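Print this page | E-mail this thread

Nusrat Mengal
June 24, 2019

Week two of collecting demos for the Plimemico project at Gresstead. A few notes as I go, mostly so I don't forget.

The job is simple to describe. Someone drives the two arms by hand through a task, we record it, and we do it again. The recordings go to the learning side and they train on them.

Current task is the drawer one. Open a drawer in the small cabinet, take something off the tray, put it in, shut the drawer. We want 40 good runs per object before we change anything.

A good run doesn't mean a perfect one. If the operator misses the handle and goes back for it, we keep that. If they stop to scratch their nose, we bin it.

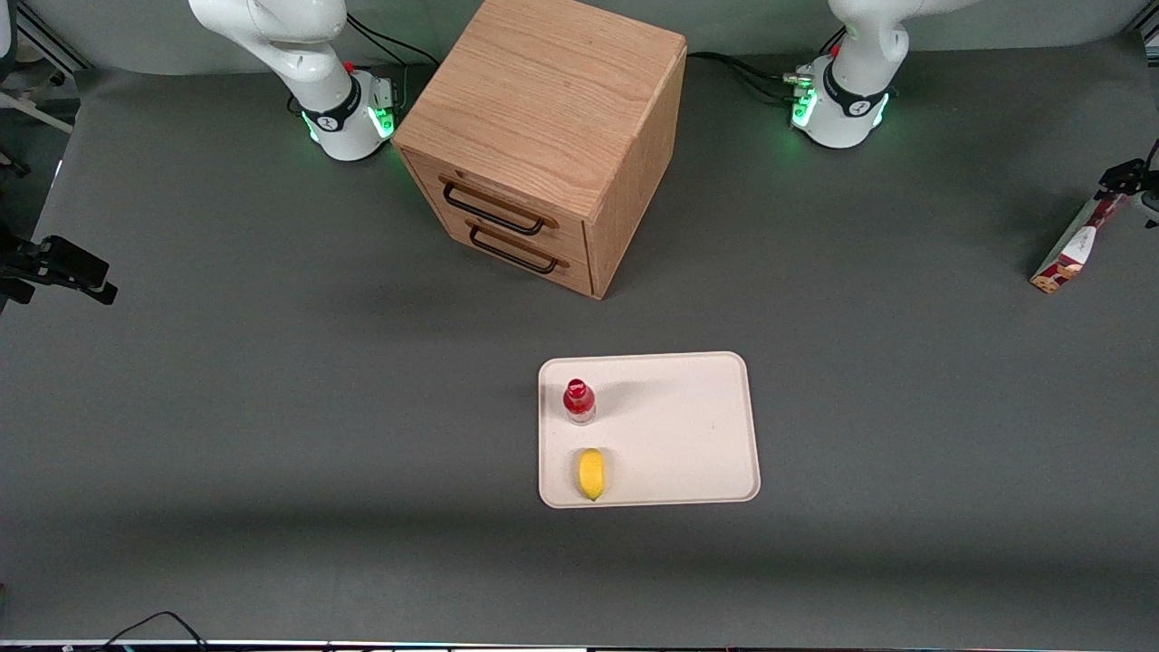
We change the layout between runs. Tray a bit left, tray a bit right, objects swapped round. Last December we left everything in the same spot for days and the policy learned the spot. Move the tray a hand's width and it grabbed at air.

The top drawer is easy. The bottom one is slow, the two handles are close together and people catch the wrong one. I've asked for more of the bottom drawer and fewer of the top.

Each run takes around 3 minutes with the reset. Resetting is the dull part. I do 14, then swap with whoever is on labels.

Labels: please write which drawer and which object. "Drawer task ok" is no use to me a month later. Nyanda folder for raw, Ronulier folder for checked. Do not mix them.

Someone asked if we could script the arms and skip the driving. We tried it. The runs came out all alike and the model did badly on anything new.

Bottom drawer again tomorrow. Will post the success numbers when I have them.

Last updated: two hours ago

Contact | Copyright Nusrat Mengal | Back to top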